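Bisdale Forums > Robot Learning > Data collection

Thread: Paper liner in the fruit bowl, keep it or pull it?

mugo_k
I'm up to 314 teleop episodes on the apple pick and I'm stuck on one thing. My bowl has a sheet of that thin white paper in it, and a fold likes to sit right over the front apple. Do I leave it in for the whole set, or start over with a bare bowl? The plan was 812 episodes by the end of April.

Here's my setup, fingers just coming in on the right side:
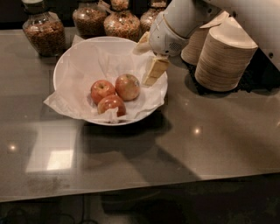

Three apples, paper liner, arm on the approach.

The jars and the stacks of plates have stayed in the same spots the whole time too, if that matters.

clalla_ebony
Keep the paper! I did 200 with a clean bowl last year and the policy fell apart the first time I put a napkin in there. Crumple it differently every few runs and you get variety for free.

rotich812
Gotta disagree with Ebony. Get a bare bowl working first, then add the mess. With the fold over that apple you're teaching two things at once - grabbing fruit and dealing with paper - and you won't know which one broke.

clalla_ebony
Sure, if you've got 2,000 episodes to spend. He doesn't.

muthoni_u
I'd worry more about the jars. Move those around. Mine learned to line up on the background and missed by an inch as soon as I cleaned the counter.

mugo_k
Ugh, ok, hadn't thought about the jars. I'll do the next 200 with paper and shuffle the stuff in back. Shabani, I'll run a small bare bowl set on the side and post both numbers.

rotich812
Fair enough. Same apples in both, please.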